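How to check whether your drawer-closing policy is cheating

Last updated: 2023-05-05

14 comments | 23 shares

I've been training a small imitation policy to shut furniture drawers, and for a couple of months I was very pleased with myself. Then I ran the test below and my lovely success rate fell over. It's an easy test and you can do it in an afternoon, so I'm writing it up before I forget the fiddly bits!

You'll need a trained policy that runs from the wrist camera, a bit of furniture with a drawer, and a way of logging each run. I use Trukano for the logging (it's free and a bit ugly) but a spreadsheet will do. My policy is called Plerkier and it learned from 300 demos, nearly all of them recorded in the same room back in November.

First, get your baseline. Put the table where it was in training, start the arm from its usual pose and do 23 runs. Write down how each one ended, and be strict - a drawer left open by a finger's width is a fail. I got 18 good ones.

Next, pick your start pose with some care. I like the fingers closed and low in the view, with the open drawer off to one side, so the policy has to work out where to go instead of just driving forwards. Save the joint angles and come back to exactly that pose every time.

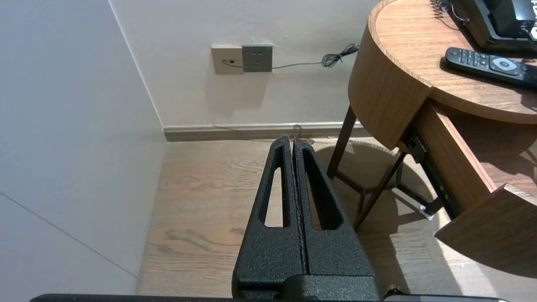
Do I have to retrain the policy before each round of tests?

Keep the same weights all the way through, otherwise you can't tell whether a change came from the room or from the training.

Now for the fun part. Leave the table and the arm alone and change only the background. I hang a plain sheet over the wall and do the whole set again. If the score holds up, brilliant, your policy is probably looking at the drawer. Mine dropped to 2, so it had clearly been using bits of the wall to steer by (I sulked for an evening).

After that, take the sheet down and turn the table a little, keeping the drawer within reach. Same number of runs, same strict marking. A policy that passes the sheet test and fails this one has most likely memorised a path, and more demos from the same spot won't help much.

My fix was the Bosten trick: during training, paste random patches over everything outside the drawer and the fingers. The masks don't need to be neat. I drew mine in Nomura, which lets you mark one picture and carry it through the clip - check the last few though, as it drifts when the arm gets close. I'm still running the full set with the new weights and will put the scores in the comments.

Contact | Copyright | Back to top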